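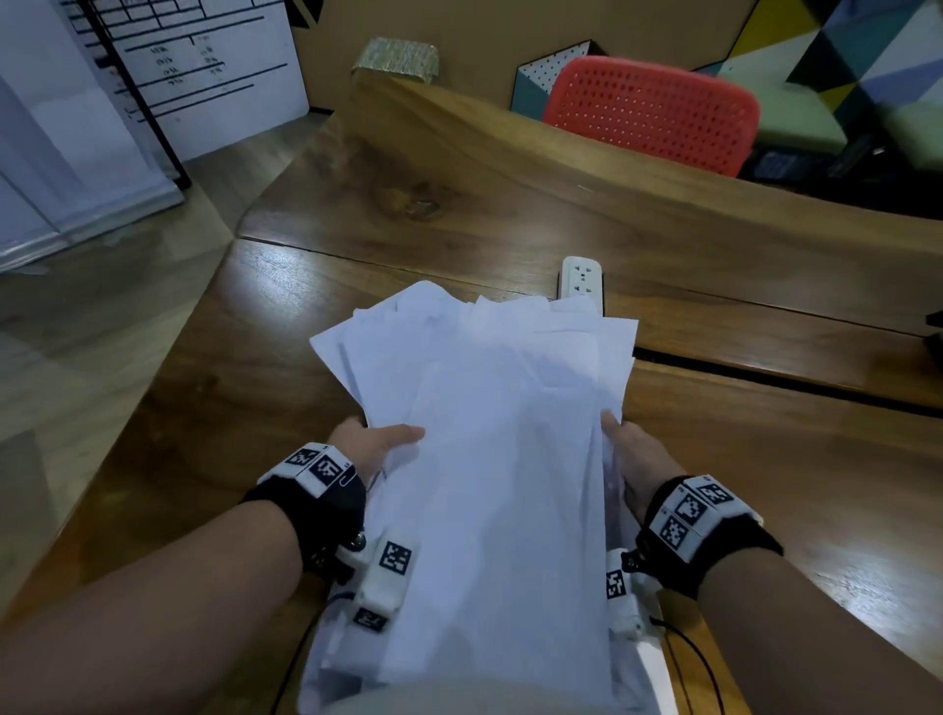

손목 마커 작업의 품질은 장비를 켜기 전, 밴드를 채우는 순간에 절반쯤 정해집니다. Plasia 손목 마커 세트를 쓰는 분들께 늘 드리는 말씀이고, 이 페이지도 사양표보다 착용과 운용 기준에 자리를 더 많이 내주었습니다. 종이 뭉치를 양손으로 모아 쥐는 작업만 해도 그렇습니다. 엄지는 위에 얹히고 나머지 손가락은 옆으로 감기는데, 그러는 동안에도 손목 위의 흰 블록과 거기 찍힌 검은 무늬가 종이나 소매에 덮이지 않아야 합니다. 가장자리가 들쭉날쭉하고 모서리가 말린 종이는 생각보다 까다로운 물체라서, 저희는 새 작업자 교육을 일부러 종이 정리로 시작합니다. 정말 배울 게 많은 과제예요!

검색어를 입력하세요 검색

제품 개요
Plasia는 사람의 양손 시연을 기록해 로봇 학습에 쓰는 팀을 위한 손목 장착형 마커 세트입니다. 왼손용과 오른손용이 한 상자에 들어 있으며, 각각 검은 직물 밴드, 흰색 플라스틱 하우징, 마커 블록, 케이블로 구성됩니다. 좌우는 서로 바꿔 쓸 수 없습니다.

품번: 3372
무게: 한쪽 133 g (케이블 제외)
구성품: 좌우 밴드, 점검판, 여분 마커 태그, 착용 기준서
점검판 크기: 한 변 297 mm
제조: Pelton

착용 기준
밴드는 손목뼈 바로 위쪽에 채웁니다. 손을 쥐었다 폈을 때 하우징이 돌아가면 헐거운 것이고, 손끝이 저리거나 피부에 자국이 깊게 남으면 너무 조인 것입니다. 긴소매는 팔꿈치 쪽으로 접어 올려 주세요. 마커 위로 천이 한 번이라도 흘러내리면 그 구간의 자세 추정은 믿기 어렵습니다.

케이블은 팔 안쪽으로 내려 몸 쪽으로 뺍니다. 팔을 앞으로 끝까지 뻗어 보고 당기는 느낌이 있으면 여유를 더 주세요. 책상 모서리에 걸리는 경우가 의외로 많아서, 시작 자세에서만 확인하면 부족합니다. 작업 중 가장 멀리 손이 가는 지점까지 실제로 움직여 보는 것을 기준으로 삼고 있습니다.

마커 면은 맨손으로 만지지 않는 것이 원칙입니다. 지문이나 땀이 묻었다면 마른 극세사 천으로 닦고, 알코올은 쓰지 마세요. 무늬 가장자리가 번지거나 긁힌 태그는 아까워하지 말고 교체합니다.

작업 공간 기준
광택이 있는 나무 책상은 보기에는 근사하지만 조명이 그대로 비칩니다. 반사된 빛이 손목 주변에 겹치면 무늬의 흑백 경계가 흐려지므로 조명 각도를 먼저 손보고, 그래도 남으면 무광 매트를 깔아 주세요. 다만 매트를 깔았다면 같은 과제가 끝날 때까지 그대로 두어야 합니다. 중간에 치우면 앞뒤 기록의 조건이 달라집니다.

배경에 의자나 화이트보드, 벽화 같은 것이 있어도 괜찮습니다. 저희는 오히려 실제 사무실다운 배경을 좋아하는 편입니다. 주의할 것은 마커와 비슷한 흑백 격자무늬 인쇄물, 그리고 개인정보가 적힌 문서입니다. 정리 과제에 쓰는 종이는 백지나 연습용 인쇄물로 준비하고, 칠판과 보드의 글씨도 기록해도 되는 내용인지 담당자가 확인합니다.

기록 운용 기준
한 번의 연속 착용은 20분을 넘기지 않습니다. 무게가 가벼워도 손목은 피로해지고, 지친 손은 평소와 다르게 움직입니다. 쉬는 동안에는 밴드를 풀어 두고, 다시 채운 뒤에는 점검판 앞에서 좌우를 한 번씩 확인한 다음 기록을 이어 가세요. 재착용 후 점검을 건너뛴 기록은 이전 구간과 합치지 않습니다.

물건을 잘못 잡거나 종이를 떨어뜨린 시연도 지우지 마세요. 실패로 표시해서 따로 보관하면 나중에 아주 귀한 자료가 됩니다. 반면 마커가 오래 가려진 구간은 성공한 동작이라도 제외 표시를 합니다. 동작의 성패와 추적 품질은 별개의 항목이고, 기준서의 기록지에도 칸이 나뉘어 있습니다.

작업자는 이유를 말하지 않고도 언제든 중단할 수 있어야 합니다. 기록의 용도와 보관 기간은 착용 전에 서면으로 알리고, 철회 요청을 받을 창구도 같은 문서에 적어 둡니다. 이 항목은 기준서 초판부터 맨 앞 장에 실려 있습니다.

현장에서 온 의견
"밴드 위치를 기준서대로 통일하고 나니 작업자끼리 기록을 비교하는 일이 훨씬 편해졌습니다. 예전에는 손목 어디에 찼는지부터 물어봐야 했거든요." — Hawi Admasu, Medeiros 시연 기록팀

착용 기준서의 케이블 항목은 Reinaldo Caldeira가 8월에 새로 썼습니다. 왼손잡이 작업자를 위한 배선 그림이 추가되었는데, 저희가 받아 본 개정안 가운데 가장 반가운 페이지였습니다. 이전 판을 쓰고 계신 곳은 해당 장만 바꿔 끼우시면 됩니다.

보관과 호환
사용 후에는 직물 밴드를 하우징에서 분리해 중성세제로 손세탁하고 그늘에서 말립니다. 여러 사람이 함께 쓰는 곳이라면 작업자별로 밴드를 따로 두시길 권합니다. 하우징은 마커 면이 서로 닿지 않게 칸막이가 있는 상자에 넣고, 케이블은 손가락 네 개 너비보다 작게 감지 않습니다.

Mosico 기록 소프트웨어에서는 품번을 입력하면 마커 배치가 바로 불러와집니다. 다른 소프트웨어를 쓰신다면 동봉된 배치표의 값을 직접 넣어 주세요. 좌우 값이 바뀌는 실수가 잦으니 입력한 뒤 왼손만 들어 화면의 왼손이 움직이는지 보시면 됩니다. 여분 밴드와 마커 태그는 낱개로도 주문하실 수 있습니다.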